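The man who came to buy a bread bin and went home with a box of hexagons

Marjan Kordestani has been making boards for nineteen years and blocks for three, and she would like it known that the boards were going perfectly well on their own.

"Boards are sensible," she says, pouring tea into two mugs of very different sizes and giving me the small one. "People know what to do with a board. You cut bread on it, or you put cheese on it at Christmas and feel pleased with yourself. Then I put shapes on one and everybody over the age of ten lost their manners."

Her workshop is at the back of a former feed merchant's in Ploddale, up a flight of steps that must have been hard on the feed merchant. She shares it with Seul-gi Joo, who draws the blocks, has them moulded in plastic and handles what she calls the arguing. Together they trade as Gorora, a name with no meaning in any language either of them speaks. They had wanted something else. The something else belonged to a firm of drain cleaners.

The idea, such as it is, fits on the back of a receipt, and I was shown the receipt. You have a plain wooden board. You have a handful of small plastic blocks in different shapes. You put the blocks on the board. There is a leaflet with some games in it, of which the best known is Prisik, a two-player affair in which you take turns nudging blocks across the seams in the wood and accusing each other of nudging too hard.

"The leaflet is for people who need permission," says Seul-gi. "Most of them lose it within a day and make something up. We had a letter from a household in which the loser does the bins. They wanted a ruling on whether a block on the seam counts as over. I said I would not be dragged into their bins."

Did she send a ruling?

"I sent two pages."

The seams were never meant to matter. Marjan glues up her boards from strips, as she always has, because wide planks in pale wood cost a great deal and then bend. The joins are simply where the strips meet. Seul-gi, who was supposed to be designing a printed playing surface at the time, put some early blocks down on a spare board to get them out of the way of her lunch, and found she was sorting them by which side of the line they were on.

"I had spent weeks on that printed surface," she says. "It had zones. There was a sort of river."

"It was a terrible river," says Marjan.

"It was a perfectly good river."

I asked what makes a good block, expecting a short answer. It took us past four o'clock. A block must sit still when put down and move when pushed, and it seems that these are sworn enemies. It has to be small enough that several will crowd together without falling out over space, and large enough to be found under a sofa. The corners have been the cause of real unpleasantness. Sharp ones look better and round ones survive, and the pair of them went through 53 sample corners before reaching one that Marjan describes as "fine" and Seul-gi describes as "the one Marjan was tired enough to agree to".

Then there is the hexagon. It was nearly dropped from the first set, on the grounds that it kept turning into everyone's favourite and making the others look idle.

"You give a person a hexagon and they immediately want a second hexagon," says Seul-gi. "They want to see them fit. I understand it, but it's greedy."

A man who had climbed the steps in search of a bread bin is said to have left with a box of nothing else. He has since been back for more. He has never mentioned the bread bin again.

Marjan's part of the business is slower and involves less correspondence. She picks through her strips for grain, laying them out in a row and walking past them several times a day with an expression of mild dislike until the order comes right. She prefers a quiet board. 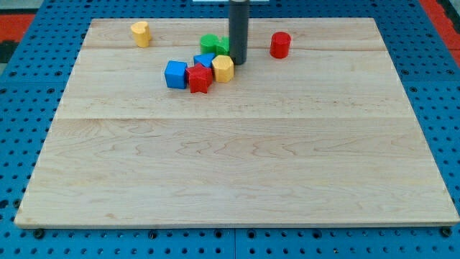 "If the grain swirls, I put it towards the middle, where you'll see it," she says. "I used to hide that sort of thing underneath. Then a customer turned hers over and wrote to ask why I'd put the good side on the bottom. So now I don't hide anything, and I get letters about that instead."

They made 200 sets in the first year and sold up to half of them, depending on whether one counts relatives. The second year was better. By last October the order book stood at 416, and they had to have a conversation about whether to grow, which they held on the steps, in coats, with the door shut behind them so that the person who helps with packing wouldn't worry.

What did they decide?

"To buy another lot of clamps," says Marjan.

"I wanted a bigger room," says Seul-gi. "We got clamps."

There is a new game on the way, called Ji, which has been on the way for some time. It can be played alone. Seul-gi explained the rules to me twice and I nodded both times. It involves gathering the blocks at one end of the board and then getting them to the other in an order that you have to declare beforehand, out loud, even if you are by yourself. I asked whether the out loud part was strictly necessary.

"You'd cheat otherwise," she says.

I said I didn't think I would.

Marjan took a board down from the shelf, put it on the bench between us, tipped out some blocks and went to fill the kettle. I declared my order. Seul-gi wrote it down, which I had not been told would happen. The tea was cold by the time I stood up, and the steps were dark, and I had bought a set with extra hexagons.

Gorora's workshop is open most afternoons. Ring first, and mind the steps.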